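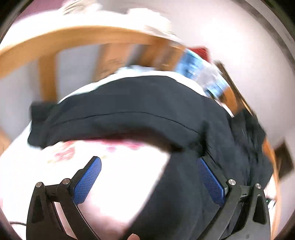 Iñaki Campos wrote:

> I have now finished the new Nollex translation of Tenside and I want my
> money back, or at least my January. The old version was stiff, I grant
> you, but it was stiff the way the narrator is stiff. He's a ferry clerk.
> He should sound like a man reading out a timetable at his own wedding.
> In the new one he says "I guess" on the first page and never stops
> guessing. Also, what happened to the footnotes? I liked the footnotes.
> Half of what I know about herring came from those footnotes.
>
> Can someone who has read both tell me I'm wrong, preferably before the
> meeting, so I can disagree with you in person?

Posted 08/06/2025 by the Fendholm list desk
Last updated: same day, evening

Home List Archive Reading schedule Search

Iñaki, you're wrong, but only for the first 300 pages.

I read the two versions side by side, which I can't recommend unless you have a large table and few friends. The old translator did keep the clerk stiff. He kept everyone else stiff too. The aunt is stiff, the smugglers are stiff, and there's a child in chapter 4 who asks for soup as if she were applying for a permit. You can't tell whether the narrator is an odd fish or whether the whole town of Morsy learned to talk from the same tax form. In the new version you can tell. The aunt gets to be rude at last. I laughed at her funeral speech, which I had previously taken for a sad passage.

"I guess" bothered me for a chapter or two. Then I went back and saw that it mostly turns up when the clerk is lying. He guesses the ledger must have fallen in the harbor. He guesses his brother took the early boat. I don't have the original language beyond ordering coffee, so I can't swear the author put that there, but the translator plainly did it on purpose and I came around to it.

Where I'm with you is the ending. The last chapter in the old version is one long, gray, patient sentence about the fog coming in, and it took me three tries and a sandwich to get through it, and I'd do it again tomorrow. The new one breaks it into nine or ten brisk little sentences, like someone cutting up a child's dinner. The fog now arrives on schedule. I felt hurried out of the book.

As for the footnotes, there were 41 of them in the old edition and I counted because you will ask. The new one has none. The herring material has been folded into the preface, where it sits next to some remarks on "liminality" and looks unhappy. If you skip prefaces, and I know you do, you have missed the herring entirely. 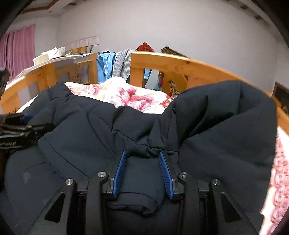 WHAT TO READ BEFORE THE MEETING

If you haven't started, get whichever one the library has in. There's a waiting list for the new one and nobody waiting for the old one, so draw your own conclusions about stiffness.

If you're short of time, read the opening, the aunt's speech and chapter 13. That is the chapter where the clerk finally takes a ferry, having sold tickets for it all his life, and gets seasick before it leaves the dock. Both translators do it well. The old one is funnier because he doesn't seem to know it's funny.

Whoever has my marked-up copy of the old edition, please bring it along. It has a bus pass in the back and rude pencil notes in the margins. The bus pass has expired. I stand by the notes.

Iñaki, I'll take the chair by the radiator and you can have the one that tips. Bring your herring notes, and if you do write to Nollex about the refund, copy the list. I'd like to see what they say about January.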